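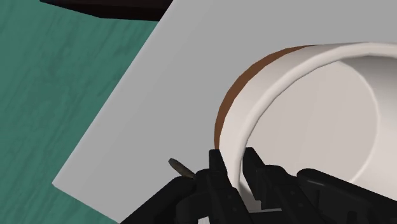
Wrestling > Live shows > FAQ

Questions about the Surko Hall shows
Posted in November by the Surko ringside desk

We receive many of the same questions before every show, so I collected the answers on one page. If you read this from the old forum, please note that the ticket prices changed.

When do the doors open?
Doors open at 6 p.m. and the first match is at 7. People with front row seats can enter at 5:30 and go to the merchandise tables first.

How much is a ticket?
A general seat is $16. A front row seat is $35. At the door the general seat becomes $22, so it is better to buy before. Children under five sit for free on the lap of a parent, but not in the front row.

Why are children not allowed on the lap in front row?
The wrestlers fight outside the ring very often, and sometimes you must stand up and move fast. With a small child it is difficult to do this.

How many matches are on the card?
Usually eight, with one intermission after the fourth. The battle royal in fall has 14 wrestlers and counts as one match. A full show is finished before 10:30 p.m.

Is the Potia title defended at every show?
No. The Potia title belongs to two promotions together, and the champion must travel between them. It is defended in Surko every second show. The Gerer tag team titles are defended each time, except when a champion is injured.

What happens if a wrestler on the poster does not come?
The card can change until the last minute, and we write the changes on the board near the entrance. We do not give money back for one missing wrestler. If the main event is canceled completely, you can ask for a refund before the intermission.

Can I take photos and video?
Photos are fine, without flash. Short video is also fine. Please do not stream a whole match - the show is sold later as a download.

Can I meet the wrestlers?
Most of them stand at the tables in the intermission and after the show. Prices for a signed photo are decided by each wrestler, and many accept only cash. The masked wrestlers will not remove the mask for a picture, so please don't ask them.

Where can I park?
The lot behind the hall is small and it is full at around 6. The Nurmi Street garage is a five minute walk and stays open until midnight.

Can I bring a sign?
Yes, but paper or thin cardboard only, no sticks. Lower it when the match begins, because the people behind you paid too.

Comments

ropebreak: Is the Nurmi garage still cash only? Last time I had to walk back to the ATM.

Surko ringside desk: It takes cards now, but the machine on the upper level is slow.

deb_in_row_c: Please bring back the ladder match!! Best night I had in that building.

heelfan: You forgot to say if there is food.

Surko ringside desk: Thank you, I will add it. Hot dogs, pretzels and soda, until the end of intermission.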